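Search articles
Search
Go

Zippered pouch

A zippered pouch is a small soft container which is closed with a zipper. It is used for keeping small things together, for example pens, glasses, coins, cables or cosmetics. The pouch is usually made of fabric and has no handle, or only a short loop at one end. It can be carried in the hand or put inside a larger bag.

Names

In everyday speech the same object has many names: pencil case, makeup bag, pouch, zip case. The name follows mostly the content and not the shape. In the catalog of the sewing house Geltska one model was sold under two names, as a pen case and as a case for glasses, with no difference in the pattern.

Construction

The most simple pouch consists of two outer panels, two lining panels and one zipper. The zipper is sewn first, between the outer fabric and the lining, and the sides are closed after this. Small models are often 8 cm high. When the bottom corners are folded and sewn across, the pouch gets a flat base and can stand.

A pouch with rounded ends is called a lens shape. It is comfortable for long objects, but the curved seam is more difficult for a beginner – the fabric easily makes folds near the ends of the zipper. The workshop Jirska recommends for this shape a zipper 2 cm longer than the opening.

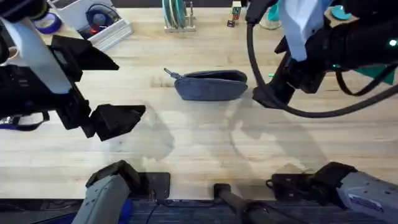
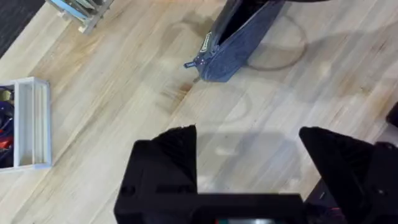 A fabric pouch on a butcher-block table. In the first picture the black lining shows at the opening.

Materials

Cotton, canvas, denim, felt and polyester are all in common use. Heathered fabrics, in which threads of different shades are mixed, are chosen often because small stains are less visible on them. Denim keeps its shape well without an additional layer, while thin cotton needs interfacing.

The lining is frequently dark. It hides marks from pencils and ink, but small objects are harder to find against it. For this reason the maker Mạc changed its school series to a pale yellow lining.

Zippers have metal or plastic teeth. Metal is stronger and heavier, and it can scratch glasses if there is no inner flap.

Care

The pouch should be emptied and turned inside out before washing. Most cotton and denim models tolerate 85 °F water, and they are dried flat with the zipper open. A zipper that moves badly can be rubbed with a candle or dry soap. Metal pulls should be dried by hand – otherwise they can leave brown spots on the fabric.

See also

Pencil case
Coin purse
Drawstring bag

Contact the editors | © Prernunura Encyclopedia of Household Things | Back to top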